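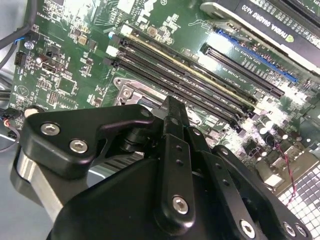 A robot gripper over the inside of a computer. The long dark channels are memory slots.

When a robot squeezes too hard

Open up a desktop computer and you will find a big green board called the motherboard. Other parts plug into it. Memory sticks go into long, thin slots. A graphics card, which helps draw what you see on the screen, goes into a different slot.

At a repair shop called Gramow, robots help take old computers apart so the good pieces can be used again. One of the robots is named Stelano. In February, Stelano had a problem.

What happened

Stelano's job was to pull a memory stick straight up out of its slot. To do that, the robot has to close its metal fingers on the stick, hold it firmly, and lift.

That morning Stelano closed its fingers and kept on squeezing. The memory stick cracked. Then the robot tried to lift, but the little latch at the end of the slot was still shut. The board bent. A worker saw it and pressed the red stop button, and the arm stopped moving.

No one was hurt. The memory stick and the motherboard were both ruined.

How does a robot know how hard to squeeze?

Your fingers have nerves in them. When you pick up a potato chip, the nerves tell your brain how hard you are pressing, and you ease off before the chip breaks.

A robot has no nerves. Stelano uses a force sensor, a small part that measures a push or a pull and turns it into a number. The robot's computer reads the number and decides what to do next. If the number gets too high, the robot is supposed to stop.

Engineers measure force in newtons. Holding up a small apple takes about as much force as one newton. Stelano was allowed to squeeze with 6 newtons and no more.

So what went wrong?

A wire inside the arm had worn thin from bending back and forth. Stelano had already done 3,299 lifts that winter, and the wire bent on every one of them. When the wire finally broke, the sensor could not send its number. The computer read that as zero.

Zero means "I am not touching anything yet." So the robot squeezed harder. It was following its instructions, but the information it had was wrong.

The second mistake was the latch. Stelano's program said to open the latch first, but it never said to check that the latch was open.

How it was fixed

The workers put in a new wire, and they now change it after every 200 hours of work. They also changed the program. If the sensor sends no number at all, the robot must stop and wait for a person. It must also look at the latch with its camera before it lifts.

Then they tested it on 51 broken boards before giving it a good one.

Staying safe near robots

A robot arm can be strong even when it moves slowly. If you visit a place where robots work, stay behind the line on the floor. Never reach in to help a robot that looks stuck – it may start moving again. Tell an adult who works there.

Words to know

Force: a push or a pull.
Gripper: the part of a robot that holds things.
Sensor: a part that measures something, such as force, light or heat.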